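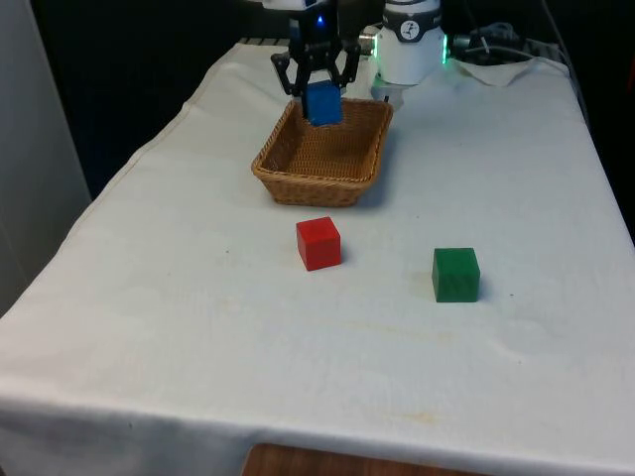
Progress note, October, Borkeck playroom and toy library. Sorry this is short, the second half of the grant paperwork is still on my desk and I wanted you to have something before the month is out. The sorting shelf is mostly done. Every loose set now gets its own container and we've stopped using the plastic tubs, lids kept splitting. Blocks go in the low wicker baskets, the rectangular ones with rounded corners, so a small child can reach over the side. Red, green and blue cubes are in the first starter set, the rest of the colors to follow.

Spending so far. Baskets from Erkar, paid. Shelving from Saltus, paid, 2 brackets missing from the delivery and they are sending them on. Cloths for the tables, bought local, recipt attached.

Sets ready to lend: 72. Target was 100 by the end of the grant so we're behind but not badly. What's slow is the checking, each set gets wiped, looked over for splinters and written up on a card. Puzzles take forever. Any with a missing piece goes in a box under the window for now, havent decided what to do with those.

Shehu branch wants to borrow roughly 2 shelves' worth for their afternoon group. I said yes in principle. Would need your OK as the items are on our list and not theirs.

Still to do: labels for the baskets, loan cards printed, opening hours on the door. Budget sheet to follow separatly, numbers for the shelving need fixing first.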